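One Song, Two Languages: What Happened When We Put a Pop Chorus Through Translation
Project report by Perla Serrano, May 12, 2022 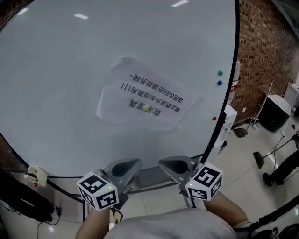

Why I picked this

I've been singing along to songs I don't understand since I was a kid, and I never felt like I was missing much. Then my friend Elsa Torvik played me a dance-pop duo called Umivau, who put out their first single in Norwegian and then did the whole thing over in English a few months later. Same beat, same synth line, same singer. I loved the first one and sort of shrugged at the second, and I wanted to know if that was just me (or just because I heard it first!).

So my question was pretty simple: do people who don't speak the language still like the original version better?

What I did

I used two songs, "Dalen" and "Oker," each in both languages. Wumpini Bonsu helped me trim them down to the first verse and chorus and match the volume, because the English "Dalen" was way louder and that would have messed everything up. Then I got 81 students to listen. Everybody heard one song in both versions, and I flipped the order for half the group. None of them spoke Norwegian. They gave each version a score up to 8 and wrote a line or two on why.

I wanted a third song, "Gudach," but there's only a live recording of the Norwegian one and you can hear the crowd all over it, so I dropped it.

What I found

With "Oker" the Norwegian version came out ahead, and it didn't matter much which one people heard first. With "Dalen" it went the other way! I was really not expecting that. The comments helped a little. People said the English chorus of "Dalen" was easy to hum after one listen, and a few admitted they were singing it in the hallway later. The English "Oker" got called "stuffed full of words," and I have to agree. The translator squeezed in extra syllables, so the singer has to rush right where the original holds one long note.

Xiomara Pennington, who plays bass and knows way more theory than me, thinks it comes down to vowels. The long note in "Oker" sits on an open "ah" in Norwegian and on the word "still" in English, and it's hard to belt "still."

Problems

Each person only heard one song, so I can't compare the songs very well. I also think a score up to 8 was a weird choice, and a couple of people used it like a ten-point scale and asked me where the rest was.

Thanks

Mr. Stellan Sundqvist read my survey questions and made me throw out the worst ones. Elsa checked the Norwegian lyrics twice. My full score tables are in the folder with the lyric sheets.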